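About Us

Hi, and welcome! We're the Tamuno Robotics Club, a student club that meets after the last bell and stays until the building gets locked up around us. I'm Chiyo Okabe, I'm in my second year as club lead, and I volunteered to write this page (well, I lost a coin flip to Junpei and then got into it).

How we got going

The club started with four people, a box of secondhand servos and a line-following car that could only turn left. Sota Koyama still has that car on a shelf at home and will bring it in if you ask nicely. For a couple of years we mostly built small wheeled things and entered the Ravlow Challenge every June, where we usually landed somewhere in the middle and had a great time eating lunch in the parking lot.

Then Mr. Wada came on as our advisor. Hideaki Wada used to work in packaging, and he can talk about bottle caps for a whole hour — I've timed it. He was the one who pushed us to try arms, and once we'd had a taste of that, wheels were pretty much over for us.

What we're working on now

Our big project this year is called Stukitz. The short version is that we want an arm to pick up normal household stuff and put it where it belongs, without us building a special holder for each thing. Our list has mugs, sponges, tape rolls, a hairbrush and the one everybody groans about, the dish soap bottle.

Soap bottles are mean! They're taller than they are wide, so a crooked approach can knock one over before the fingers close. Clear plastic gives our vision code fits too, especially up in the part of the bottle where there's no soap left. And with just a little liquid at the bottom the weight all sits down low, so gripping near the cap feels completely different from gripping near the base. We try to practice with bottles at different levels so the arm doesn't get spoiled.

Fingers open over the pine table, with the soap bottle standing by:

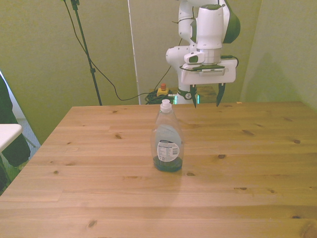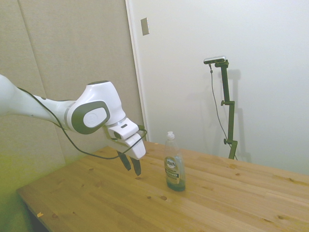 Rulitz, our other half

The people who like code more than screwdrivers mostly live on Rulitz, our homemade logging program. Every attempt the arm makes gets saved with a little note from whoever was running it, and we're up to 622 attempts on Stukitz so far. The notes are supposed to be serious. Attempt 64 just says "why" and I've decided to leave it in there forever.

Chiến Tạ wrote most of the first version over one summer, and now there's a small crew keeping it alive. If you've never programmed before, this is a really nice place to start, with lots of little jobs that need doing — fixing a chart, renaming a button, finding out why everything saved after 6 p.m. ends up in the wrong folder. (We know about that one. We're on it. Sort of.)

Who can join

Any student at the school, any grade, no experience needed. Junpei Hirose joined because his ride home was always late, and he's now the person we all run to when the gripper won't open. We'll teach you to use the emergency stop before anything else, and after that you can pick a job and switch whenever you feel like it.

We do ask for two things. Come to the safety session before you run the arm, and write your notes in Rulitz while you still remember what you did.

Where the money goes

Last year we raised about $2000 from bake sales and a repair day where people brought in broken lamps and toys. Most of that went to parts and the Ravlow entry fee, and $600 is set aside for travel. If you'd like to chip in, spare cables are as welcome as cash, and so are bottles, boxes and jars in odd shapes that we haven't tried yet.

Come say hi

We meet at 3:30 p.m. in the workshop past the art rooms. The door sticks, so give it a good shove. You can also leave a note for Mr. Wada at the front office and one of us will get back to you, probably Sota, who answers everything in under an hour.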